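Small Libraries Should Keep Their Evening Hours

Rogelio Pangilinan
Cluddale Public Affairs Review

The Cluddale town council will soon decide whether the public library should close at 5:00 p.m. on every working day. The proposal is presented as a modest saving. In the view of this writer, it would remove the library from the lives of the residents who rely on it most.

In April, the library recorded 600 visits after 5:00 p.m. Many of those visitors work day shifts in Plondeck and cannot reach the building before early evening. Others are students whose homes do not offer a quiet place to read. A schedule that ends with the office day serves neither group.

Supporters of the change point to online lending. Digital loans are useful and should continue, but they do not provide a desk, a printer or a librarian who can help with a benefits form. Cremilda Miranda, who directs the branch, told the council that her staff answered 400 such requests last year – most of them in the evening. 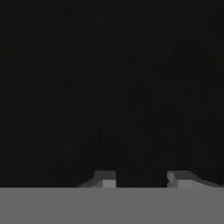 There is also the matter of cost. Evening service requires 21 staff hours a week, and the building must be heated and cleaned in any case. The council could keep four late evenings and review attendance after a full year. That course would give members a sound record on which to act. It would also honor the commitment made to residents when the Cavalcanti Street branch was closed and its readers were told that the main library would remain open to them.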